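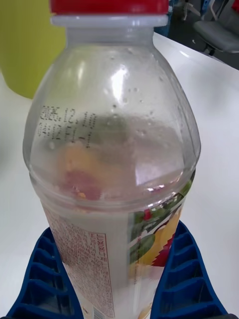
The Sorlow finger set is a pair of soft, ribbed fingers sold for student arms, and our robotics club bought one in May to replace the rigid jaws on our Vatden trainer. The material is flexible and the open cells let each finger bend around whatever it closes on. Held low on the body, as with the clear drink bottle and its red cap, the two blue fingers press on the sides and leave the cap and neck free, so a second arm can work on the cap. That was the task for our spring project.

Mounting took one Thursday meeting. The screw holes match the Vatden wrist plate, but the supplied screws are too short if you keep the camera bracket. Amado Lumanlan swapped in longer ones from the parts drawer.

We ran 200 pick-and-place trials with plastic bottles and 100 with paper cups. The bottles gave us nearly no drops at the default closing force. Cups were worse. The fingers crushed the thin ones until Trinidad Estrella lowered the force limit in software, and the manual does not list a starting value.

Wear is acceptable. After 400 further cycles the left finger showed a small tear at the base of one crossbar. It still grips. Spares are sold only in pairs.

Flat objects are a poor match. For cards and thin boards we went back to the rigid jaws.

Recommended for clubs handling round containers. Four out of five.

Last updated: May
14 comments | 37 shares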